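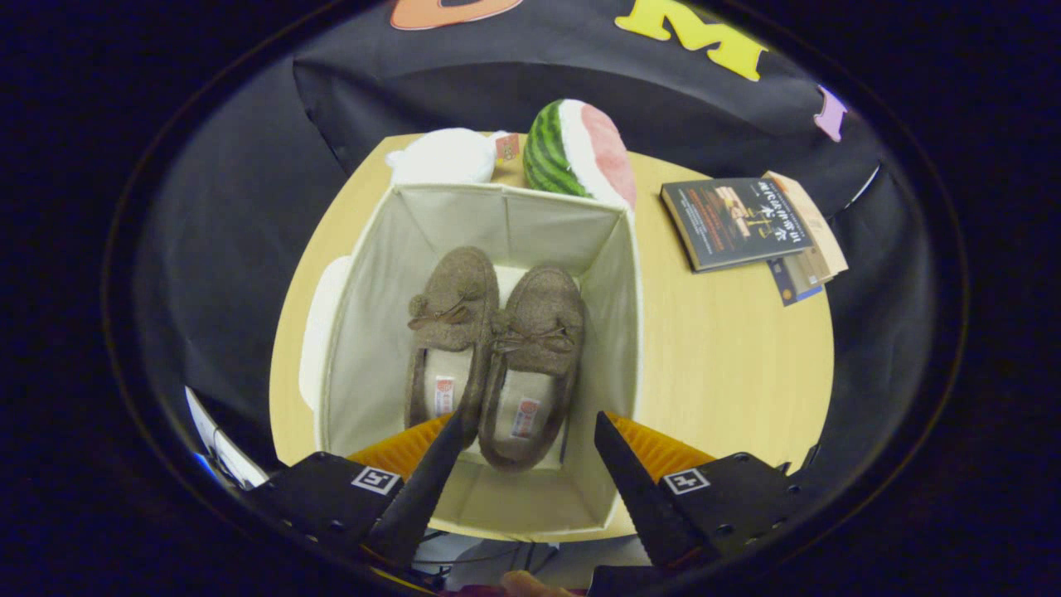 Hala Mahrous
Community Moderator, Footwear and Kit

Trail shoes for someone who only has road shoes: one pair or two?

Posted 11/28/20 in Footwear and Kit

Hi everyone! I've been running on roads for a good while and last month a friend dragged me out on a muddy loop through the woods behind the reservoir. I loved it. Properly loved it, mud up to the knees and all. The trouble is I was sliding about like a cow on ice in my road shoes and I had to walk every downhill.

So now I want trail shoes, but to reach the woods I've got two miles of pavement each way. I've been looking at the Skiltar, which has big chunky lugs, and the Pavitz, which is sold as a door-to-trail shoe and has a much flatter sole. The Pavitz is down to £59 in my size at the moment. Has anyone worn either of them on a mix of tarmac and mud? Also, do you go up half a size for trail? I'm a 5 in everything else and my feet are fairly narrow. And is a rock plate something I need or just something else to pay for?

Thanks in advance, I'm a bit giddy about all this.
mudlark_jo

Hala Mahrous
Community Moderator

Welcome to the muddy side, Jo! You've picked a great time of year to start, and what you've described is the run I do most weeks, so I've got opinions.

With four miles of pavement in every outing I'd go for the Pavitz. Long lugs feel horrible on tarmac. They squirm under you, they wear down fast at the heel, and after a mile or so your calves start to notice. A flatter sole with shorter lugs rolls along nicely on the road and still gives you plenty to dig in with on woodland paths, as long as the mud isn't ankle deep the whole way. I've run in mine right through two winters and the only place they let me down is a steep grassy bank near the end of my loop, where I go down sideways holding on to the fence (very elegant).

On sizing, your thumb is a better guide than the number on the box. Stand up in them, in the socks you'll run in, and see whether there's a thumb's width in front of your longest toe. Downhills push your foot forward and that's how people lose toenails. I take a half size up in the Pavitz and my feet are narrow too, but I do lace mine with the extra eyelet at the top, the one most people leave empty. Thread each lace back through its own side to make a little loop, then cross the ends over through the loops and pull. It holds the heel down brilliantly!

Rock plate: for soft woodland I wouldn't bother. It's lovely on sharp stony ground, but it makes the shoe stiffer and you lose some of that feel for the path, and I think feel is half the fun.

One more thing. Don't dry them on a radiator. Pull out the insoles, stuff the shoes with newspaper, change the paper before bed and leave them somewhere airy. The glue will last far longer. Let us know how the first outing goes!

petebythecanal

Skiltar all the way. Best grip I've ever had. Mine have done 200 miles and still look good.

Should say I drive to the trailhead though so no road in mine.

fellside_ren

Agree with Hala about the Pavitz for your route, but have a look at the Endale as well. It's the one I moved to when I got fed up with soggy feet. The mesh is more open, so it fills up in a puddle like any other shoe but empties again within a few strides. The waterproof version of the Barent did the opposite for me: lovely and dry until the water came over the top, and then I was carrying a pond in each shoe for the rest of the run.

The Endale comes up a bit wide in the toes, so with narrow feet you might want a thicker sock. Merino is great for this, warm even when it's soaked. Do try them on in the afternoon if you can, when your feet have spread a bit.

And practise your downhills! Short quick steps, arms out, look a few yards ahead and not at your toes. It made more difference to me than any shoe did.

mudlark_jo

Oh brilliant, thank you all! Pavitz ordered in a 5.5, and I've been practising the lace loops on my old road shoes while I wait. Will report back once they're filthy.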